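Help wanted: tabletop arm build at the Reltthorpe shared workshop

We are looking for up to 4 people to join a build that has been going in the back half of the Reltthorpe workshop since spring. The job is to get a robot arm to clear a table of household things and put each one where it belongs. The table and arm are modeled in simulation first, and the real cell gets built to match.

Work nights are Wednesday, 7 p.m. until the lights go off at ten. You can do simulation work from home the rest of the week if that suits you. We would like people who can stay through July.

What needs doing

Scene building. Somebody has to model more small objects and get their weights and friction close enough to be useful. Thin things are the worst. Cards lie flat and the fingers can't get under them.

Grasp scripts. Python, mostly short files. The current planner is called Panganiban, after the street the first one was written on. It has 182 open notes against it, and many of them are one-line fixes.

Woodwork. The real table and the stand for the arm still have to be built. Bring your own ear protection. The building dates from 1879 and the floor is not level, so expect to shim.

Wiring and safety. We need a proper stop circuit and a guard rail before anything moves under power. Experience required for this one.

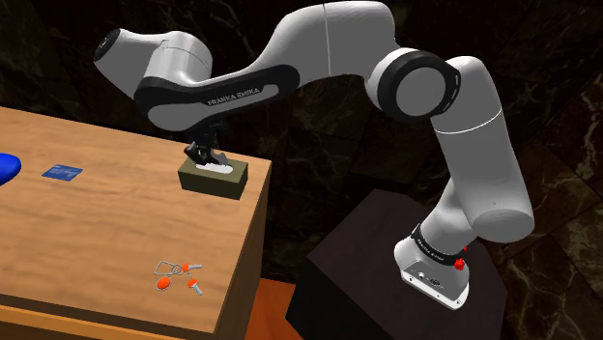 R. Oketden

The tissue box is the object we use most for testing. It is low and boxy, and the tuft on top gets in the way of the fingers. The keychain and the card come next. A new script has to get through 1000 simulated runs before we talk about trying it on hardware.

What you get

No pay. You get a key to the workshop, use of the tools after the usual induction, and a share of the bench space. Parts are covered by the build fund. Travel is not.

How to apply

Write a few lines on what you have made and which of the jobs you want. Leave it in the Reltlow box by the front door or send it through the workshop message board under "arm build." School projects and half-finished things count. We will answer everyone.

Recent notices
Lathe induction, places left
Reltlow tool library: new hours
Wanted: scrap aluminum plate
Bench 4 is free again
Lost: one caliper case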